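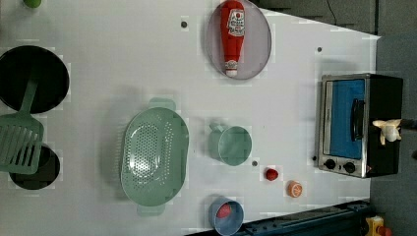 Fusgate Toy Library: Borrowing Questions

Who can join?
Any household in the Fusgate area with a child under eight. Grandparents can sign up too. Bring something with your address on it.

How many toys can I take home?
You can have 4 items out at a time. A boxed set, such as a play kitchen or a train track, counts as one item.

How long can I keep them?
Two weeks. You can renew once by phone or at the desk unless another family has put the set on hold.

What if a piece goes missing?
Tell us when you return the set. Small parts are free to replace. For larger parts we charge what the replacement costs us.

Do I need to clean toys before bringing them back?
Please wipe hard plastic with warm soapy water and let it dry. Don't put anything in the dishwasher. Leave cloth toys to us.
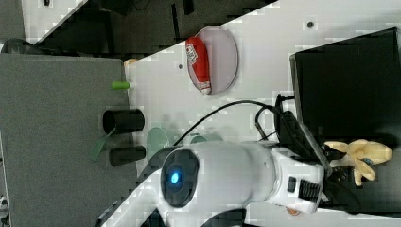 Can I reserve a set for a birthday party?
Party sets can be reserved up to a month ahead. Call or stop by the desk with the date and the ages of the children.

Where do I return things after hours?
Use the drop bin at the Tsao Street entrance. It won't take large boxes, so those have to come back while we're open.

Do you accept donations?
We take complete sets in good shape. We can't take stuffed animals, car seats or anything with a recall on it.

Last updated 10/15/19

Comments (3)

mel_r
Does the train set come with the bridge? The list doesn't say.

Siu-fong Chien
Yes, both bridges. There are 81 pieces in that one, so count them before you leave.

dkp
Drop bin was full when I went by last night.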